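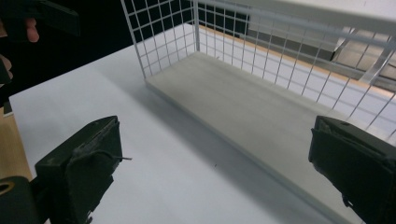 Review: Clombridge Annotate and Replay, release 3

Category: Software, data tooling
Reviewed by: Equipment and Software Review Group, Flernitz Institute
Platform tested: Linux workstation, single seat

Summary

Clombridge Annotate and Replay is a desktop program for sorting, checking and labeling recordings made with hand-held grippers before those recordings are used to train a control policy. It is sold by Fung Software as a yearly license. The Institute tested it over one term alongside its existing tool, the Lerport viewer, and recommends it for groups that handle two-handed recordings on a regular basis. Groups with only a small number of short recordings will find less reason to change.

Scope of the test

The test set consisted of 200 recordings of tabletop tasks with household items, most of them involving a wire basket and its contents. Each recording carried one video stream per gripper, a position track and a finger opening value. Two members of staff worked through the set separately, once in the Lerport viewer and once in Clombridge, and kept written notes.

Wire baskets were chosen on purpose. Thin white rods over a white table are hard for most perception software, and a basket gives little solid surface for a depth estimate to hold on to. The Institute wished to see how the program behaves on material of this kind, as opposed to the solid colored blocks used in the vendor's own demonstration files.

Installation and import

Installation is simple. The package is a single download, and the license key is entered once. An internet connection is needed for that step only.

Import was less smooth. Clombridge expects the position track and the video to share a clock. Where they do not, the program offers an alignment window in which the user slides one against the other. The window works well, but it must be opened separately for each recording, and there is no way to apply one offset to a whole folder. The vendor has stated that folder-level offsets are planned. Until they arrive, a short script outside the program is the better course.

Timeline and playback

The timeline is the strongest part of the product. Left and right streams play together and stay together, even when the user drags quickly back and forth. The finger opening value is drawn as a line under the video, so that a closing movement can be found without watching the whole recording. In the Lerport viewer the same search has to be done by eye.

Keyboard control is complete. Every action that matters can be reached without the mouse, and the keys can be changed. Staff who label for long periods will value this.

Playback of long recordings is smooth once the preview files have been built. Building them takes time on first opening, and the progress bar is not to be trusted. It reached 80 percent early and then remained there for the greater part of the wait.

Segmentation and tracking

Release 3 adds a tracking aid. The user marks an object in one frame, and the program carries the outline forward. Results varied a good deal with the object.

Flat panels and boxes were followed well. The outline held at long straight edges and recovered after a gripper finger passed in front. Wire grids were another matter. The tracker tended to fill the openings between the rods and treat the basket as a solid body, taking in whatever stood behind it. When the camera moved quickly and the rods blurred, the outline spread outward and did not return without correction.

A setting named Open Structure is meant to address this. It improved the result when the background was dark and the rods stood out clearly. It made little difference where white rods lay over a white surface. The manual gives the setting one short paragraph and does not say under what conditions it should be used.

The program also attempts to mask the user's own gripper fingers. This was dependable for the main body of dark fingers on a light table. Small projecting parts, such as a thin wire, were often left out of the mask and had to be painted in by hand. Users who train on masked images should check for this before export.

Quality checks

Clombridge can flag recordings with missing frames, sudden jumps in position, or a gripper that leaves the tracked area. The jump check is sound and found faults that both staff members had passed over in the Lerport viewer. The missing frame check is too strict at its default value and should be relaxed — otherwise the list of warnings becomes too long to be of use.

Flags may be exported as a plain table. They may not be imported again, so a second reviewer cannot start from the first reviewer's list unless both work on the same project file.

Export

Exports open without changes in the Institute's training code. Label names, time marks and masks are written to separate files with clear names. The program does not alter the original recordings at any point, and a project can be deleted with no effect on the source data.

Documentation and support

The manual is well written on playback and thin on tracking. Two support requests were sent during the test. The first, about alignment, received a full answer. The second, about Open Structure, was answered with a link to the paragraph already mentioned.

Findings

Timeline and playback: very good
Import: fair
Tracking, solid objects: good
Tracking, wire and mesh objects: poor to fair
Quality checks: good
Export: very good
Documentation: fair

Recommendation

Approved for purchase by Institute groups. Groups working mainly with baskets, racks or mesh goods should request a trial license and run it on their own recordings before placing an order. The Lerport viewer will remain installed on shared workstations, and existing projects need not be moved.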